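Gripper says it's closed when it's wide open, and the arm drags the laundry off the bed on replay

Share 30

Visitación Bermúdez

Hi all, hoping somebody has run into this before I lose another evening to it. I record folding demos at home with a pair of Plititex hand-held grippers, and the takes go through Mutby and then get replayed on a two-arm Potley rig at the lab. I'm up to 400 takes, mostly pants and T-shirts. Everything was going great until Tuesday!

What happened Tuesday is that the replay got to the end of a fold and the right arm just didn't let go. It moved off to the side like it was supposed to, still hanging on to the hem, and took the pants, the sheet and a clipboard with it. Someone hit the stop. Nothing broke (well, the clipboard did), but it was faster than I like to see when people are standing there.

So I went back and looked at the numbers. The opening value is supposed to go from 0 for closed to 100 for open. The left one does. The right one goes down to 0 fine when I squeeze, and then when I let go of the trigger it sometimes just sits at 4 for the rest of the take. In my hand the jaws are open! I can see daylight between them. I found 30 takes like that and I'm sure I haven't found them all.

My routine, in case it matters:

1. Go over whatever I'm folding next with the garment steamer, right there on the bed. I do pants a bit at a time and they get pretty twisted up while I'm at it.
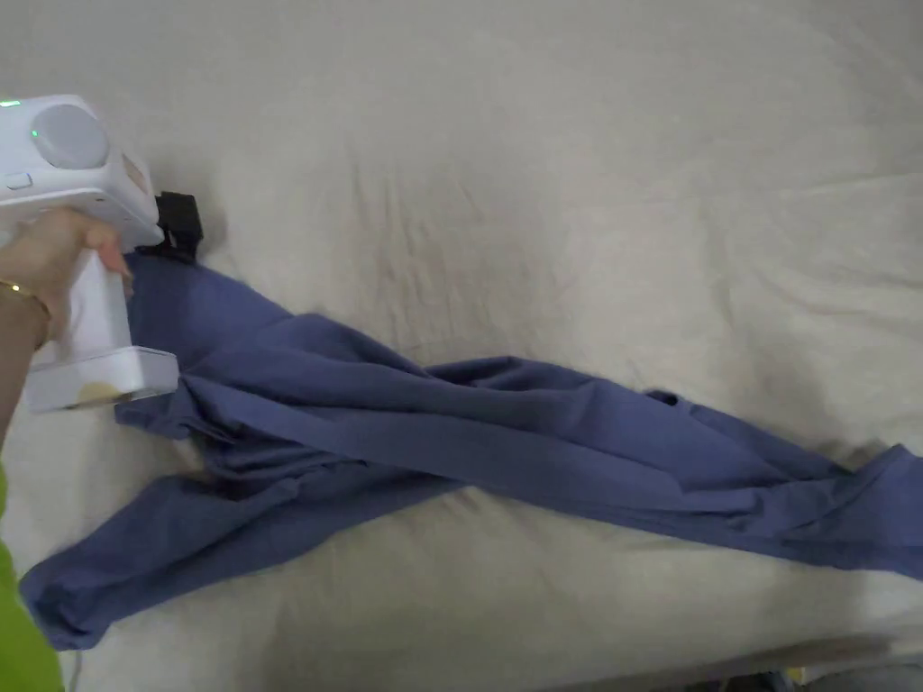 2. Start Mutby, pick up both grippers, squeeze and release each one twice so it finds its zero.

3. Clamp both ends, fold, set it down, let go, back off.

4. Stop the take and check the video. The video, mind you. I never looked at the opening values, which I now feel pretty dumb about.

The soft, bunchy stuff is worse than anything flat. When I've got hold of a thick wad of cotton I squeeze really hard so it won't slip, and those are the takes where the right side gets stuck most.

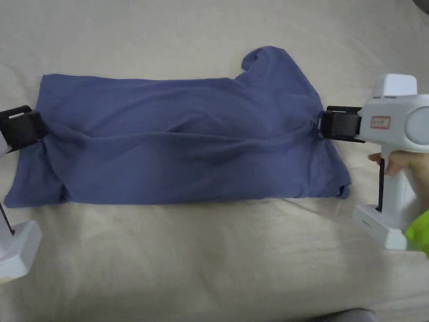 Folded top with both ends clamped.

Already tried: new cable, swapped USB ports, reinstalled Mutby, swore at it. Is it the sensor? Is it the steam? Can I patch the bad takes or do I have to throw them away?

Share 4

Cengiz Karakaya

It's the steam. You're blowing hot wet air all over the place and then picking up electronics, what did you expect. Do the ironing in another room and it'll clear up. I had a drone die that way.

Tarık Kozan

I doubt it's steam. If moisture had gotten into the sensor I'd expect the value to jump all over, and yours parks on one number, which smells mechanical to me. On mine there's a little set screw where the trigger linkage meets the sensor shaft, under the cover. If that works loose, a hard squeeze turns the shaft a little further than the jaws went, and then on the way back it slips and the sensor never hears about it. Jaws open, number stays put. That would also fit with it only acting up on the thick stuff.

Easy check, no tools. Start a recording, clamp a rolled-up sock as hard as you can, let go, and watch the value. Do it ten times or so. Then do the same with nothing in the jaws. If the sock makes it stick and the empty squeeze doesn't, open it up (unplug it first please) and snug the screw down. Baysal sells the tiny ones if yours is chewed up. Easy on the thread locker, I glued mine solid once and had to buy a whole new linkage.

As for the bad takes, I'd toss them. You could go by the video and draw in the release by hand, but you'd be guessing at the exact moment, and a wrong guess is how you get an arm that walks off with the sheet again. And please put a check in before anything gets replayed: if a gripper never gets back above some value by the end of the take, the take doesn't go to the arms. Run the first pass slow, too, with everyone outside the reach.

Share 4

Visitación Bermúdez

Tarık, you were right, the sock did it on the third squeeze!! Screw was so loose I could turn it with my fingernail. Tightened it, and I've been folding pants all afternoon, watching the number every time I open up over the hem. No sticking so far, though I'm going to give it a week before I believe it. Cengiz, I moved the steamer to the hallway anyway, can't hurt.

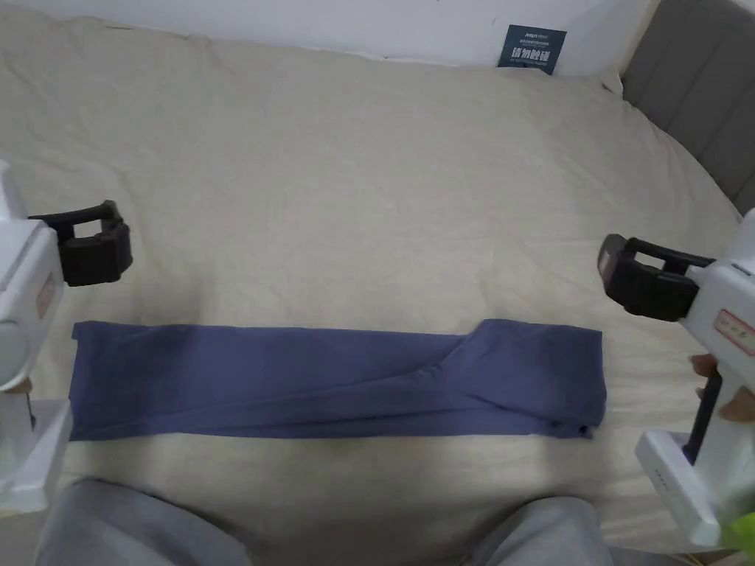
Volkan Bilgin: do check the left one while you have the cover screws out. Mine let go on the right in February and I fixed only that side, and then the left did exactly the same thing in the middle of a batch. Also your two twice-squeezes at the start won't catch this, they're too gentle. I keep a rolled towel by the bed and clamp that hard with each hand before every take, and if either value doesn't come back up I don't record.

4 comments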